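Keeping a Stone Counter Happy

I've had stone in my kitchen for 12 years now and I've done pretty much every dumb thing you can do to it (lemon juice overnight, a leaky bottle of red wine vinegar, you name it). So here's what I do these days.

For everyday wiping I use warm water, one squirt of plain dish soap and a soft cloth. That's it! Skip the vinegar sprays, skip anything with citrus in it, and please keep the scrubby green pads in the sink. They leave dull patches and you won't spot them until the light comes in sideways.

Rinse with a second cloth and then dry it. I was lazy about the drying part for ages and wondered why everything looked streaky by lunchtime. 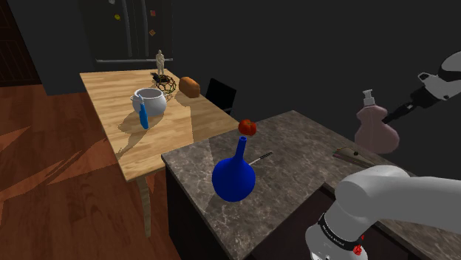

Gray marble on the counter, light wood for the table.

Oil stains take more patience. Mix baking soda with a little water until it's like thick pancake batter, spread it over the spot, tape plastic wrap on top and walk away for a day. Scrape it off with something plastic, wipe, and look at it once it's dry. My worst one (sesame oil, right by the stove) needed 2 rounds.

My friend Su-chen Tse swears by putting a tray under all her bottles, and I finally copied her last March. A cheap one is fine, mine came from a yard sale.

Wood tables are another story. Wipe with the grain, barely damp cloth, and get hot pans onto a trivet right away. For white rings I rub in a dab of plain mayonnaise, leave it an hour and buff it off. Smells like a sandwich for a bit, but I still do it!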